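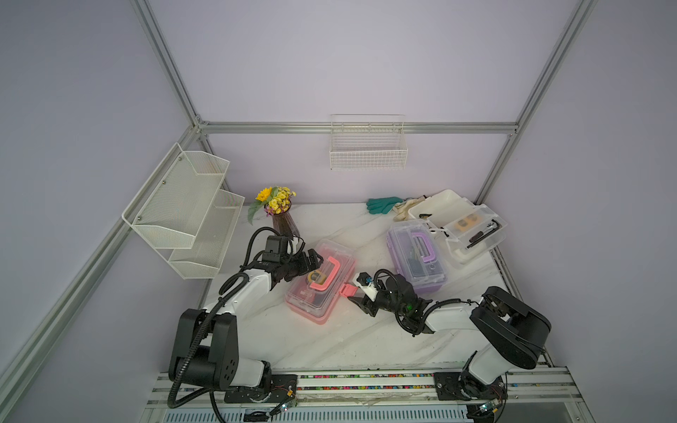
ピンクの取っ手がついた透明の収納ケース、ふたの下は小さな仕切り。

土曜なので片づけの話をします。長くなります。片づけの話はだいたい、片づけそのものより長い。

うちには「細かいもの」という分類の引き出しがあった。過去形にしたいけど、まだある。電池、輪ゴム、何かのネジ、何かの鍵、海外旅行で余った小銭、説明書だけ残った家電の説明書。

「細かいもの」というのは分類ではなく降参だと思う。大きさしか言っていない。

で、仕切りつきのケースを買えば人生が変わる、と毎年6月ごろに思う。梅雨で外に出られないと、人は収納用品の売り場を心の中で歩きはじめる。

今までに買った仕切りケース、19個。さっき数えた。数えなければよかった。

そのうち5個は空です。「いつか入れるもの」のために空けてある。収納を収納している。

残りの中身を発表すると、ボタン、ボタン、裁縫の針、ボタン、なぜか米粒(1粒)。ボタンがこんなにあるのに、コートのボタンは取れたまま二冬越しました。

ボタンって、服についてくる予備の小袋あるじゃないですか。あれを捨てられる人と結婚したい。いや、捨てられる人はたぶん私と結婚しない。

ニュージーランドに住んでいたころ、同居人のラウィリ・クインランが引っ越しの荷物をスーパーの紙袋ひとつ分に収めてきて、残りは?と聞いたら「何の残り?」と言われた。いまだに返事を考えている。

家の名前がテ・モアナで、海という意味だと教わった。海は見えなかった。坂をずっと下りたら見えた。

その家の台所には引き出しが二つしかなくて、それで足りていた。今の部屋には台所だけで引き出しが六つあり、全部に輪ゴムが入っている。

片づけの本も読みました。カーリーン・ラドックという人の『ペドネス式・引き出しの整え方』。いい本です。たぶん。引き出しのどこかにあります。

覚えているのは「使う場所の近くに置く」という教え。これを守ったら、はさみを各部屋に置くことになり、はさみが増え、必要なときに限ってどの部屋にもない。はさみは移動する。

もうひとつ覚えているのは「仕切りは中身を決めてから買う」。これを読んだのが19個目を買った帰りの電車でした。

ラベルも試した。ラベルを貼ると中身が決まってしまうのが重荷で、結局「いろいろ」と書いた。二つ目は「いろいろ2」。三つ目で正直になって「?」。

母はこれを見て「うちの海苔の缶と同じね」と言った。母の海苔の缶には海苔が入っていたためしがない。あと祖母のクッキー缶にはクッキーが入っていなかった。我が家の女三代、ふたに書いてあるものが入っていたことがない。

今日の成果を報告します。朝の9時に始めて、引き出しを全部床に出し、古い手紙を読み、泣きそうになり、お昼を食べ、期限切れのポイントカードを並べてしばらく見た。

ポイントカード、「ゴヴロウ」という喫茶店のが出てきた。あと一杯で無料のところで店がなくなっている。これは捨てません。債権なので。

小銭入れからは200円見つかった。時給にすると考えたくない。

午後は電池の選別。使えるやつと使えないやつを分けて、分けた途中で宅配便が来て、戻ったらどっちがどっちかわからなくなった。全部「電池(思い出)」に入れた。

宅配便の中身ですか。

600円の仕切りケースです。「ヘミッツ」っていうところの。安かったんですよ。取っ手もついてる。

これで20個。ラベルはまだ貼っていません。候補は「いろいろ3」か「ボタン」。

床に出したものは、まだ床にあります。寝る場所は確保した。

ボタンを入れました。

あと、コートのボタンつけるのに針が要るんですが、針を入れたケースがどれだったか、これから順番に開けていきます。お茶いれてから。

追記:お茶の缶にも輪ゴムが入ってた。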